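Come Cook From Your Grandmother's Handwriting With Me (Home Cooks Wanted, October Start)

Hi! I'm looking for home cooks to help me finish a project that has eaten my evenings for the better part of two years, and if you like old recipes and don't mind a little confusion, I think you'd enjoy it.

Some background first. I run a small community recipe archive called Wisonard. It started when a neighbor moved away and left me four shoeboxes of recipe cards, most of them handwritten, some of them typed on the backs of church bulletins and feed store receipts. I put a few online, people started mailing me theirs, and now I have 2,393 cards scanned and sitting in folders. I love them. I also can't cook my way through them alone, and believe me, I've tried (my freezer is full of something called Emergency Pudding).

The next step is a printed book. It'll be called The Puston Table, after the town where most of the cards came from, and a little press named Dehghan has agreed to publish it. I've picked out 113 recipes that I think belong in there. Before any of them go to print, each one needs to be cooked by people who are not me, in kitchens that are not mine, with whatever pans they happen to own.

That's where you come in.

What I'm asking for

I need 60 home cooks. Each of you gets a packet of six recipes in the mail, and you cook all six between the start of October and whenever the snow gets serious. You follow the card as closely as you can, you write down what you did, and you send me your notes. You eat the food, or you feed it to somebody.

The cards are a real mix. There are corn dishes of every sort, because Puston is corn country and always has been – puddings, relishes, chowders, fritters, a corn and oyster thing I'm a bit scared of. There are plenty of plain cakes, a lot of pickles, some very good bean recipes, and a whole category I've been calling "casserole, question mark." I try to give everybody a spread, so you won't get stuck with six kinds of relish unless you write and tell me that's your dream (one person already has!).

The trouble with old cards is that the people who wrote them already knew how to make the dish. So you'll see "bake until done" and "enough flour" and "butter the size of an egg," and my personal favorite, "finish the usual way." I want to know what you decided when you hit a line like that. Did you guess? Did you call your aunt? Did you look at the dough and just sort of feel your way along? Write all that down. Your guesses are more useful to me than a perfect result. 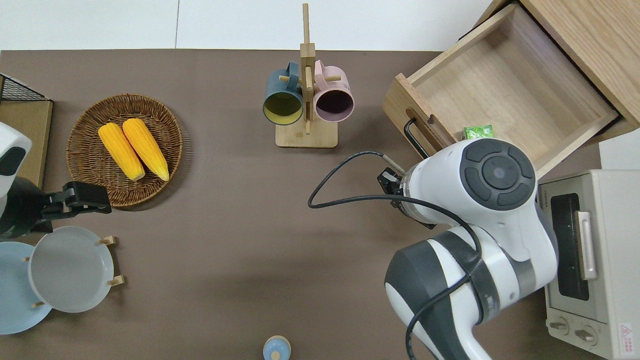
Do I need to be a good cook to take part?
Medium is great, and a little below medium is fine too, as long as you can follow a recipe without someone standing next to you and you're comfortable using an oven and a sharp knife.

I'd really like a range. If you've cooked dinner every night since you were twelve, please write to me. If you learned last winter from videos and you still set off the smoke alarm now and then, please write to me too. A recipe that only works for experts needs more words on the page, and I can't tell which ones those are unless some beginners try them.

What you'd be doing, more or less

Cook each recipe once. If it goes badly, you can cook it a second time, but you don't have to, and I still want the notes from the bad one.

Fill in a one-page sheet for each dish. It asks what you bought, what you swapped, how long it took from walking into the kitchen to sitting down, how many people it fed, and whether you'd make it again. There's a big blank space at the bottom for complaining.

Join one group phone call at 7 p.m. Eastern, about halfway through. It runs an hour. Last time I did one of these it turned into a long argument about lard, and I had a wonderful time.

Send the sheets back in the stamped envelope, or scan them and email them. Either way works. Photos are welcome but I don't need them.

What you get

I can't pay wages, and I want to be upfront about that. What I do have is a small grant of $3,000 from the Bisska Fund, and all of it goes to groceries. That works out to $50 per cook. It won't cover everything if you draw the crab recipe, so tell me if you're running over and I'll swap that card for something cheaper.

You'll also get a copy of the finished book, your name in the back of it (or a nickname, or nothing, your choice), and a set of printed reproductions of your six cards, stains and all. The stains came out beautifully.

Who can apply

You should be 18 or older, live in the United States so I can mail you things, and have a working stove and oven. Apartment kitchens are very welcome. So are electric coils, crooked racks and ovens that run hot, just tell me about them on the form.

Allergies and diets are okay. I have enough meatless cards to fill several packets, and a decent number without nuts. Gluten-free is harder – these folks loved their flour – but I'll try to put together something sensible. Please be clear with me about allergies, and check every label yourself before you cook.

You don't need any connection to Puston. If you do have one, though, say so! A few of the cards mention people and suppers I can't place, and I'd love to talk to anybody who remembers them.

A note on the canning recipes

Some of the old pickle and preserve cards use methods that aren't considered safe anymore. I've pulled those out of the testing pile. The pickles in your packet are all refrigerator ones, so please don't put them up on a shelf for the winter, even if the card tells you to.

How to sign up

Go to the Wisonard site and click on "Cook With Us." The form asks for your mailing address, what kind of stove you have, who usually eats at your house, and one dish you make without looking anything up. That last one isn't a test, I'm just nosy.

I'll be reading the forms as they come in and mailing packets toward the end of September, so they reach you before the October start. If all the spots fill up, I'll keep a waiting list, and people do drop out (life happens, ovens die), so it's worth putting your name down even if you're late.

Questions can go through the contact page on the same site. I answer in the evenings, usually after 8 p.m., and usually with something in the oven.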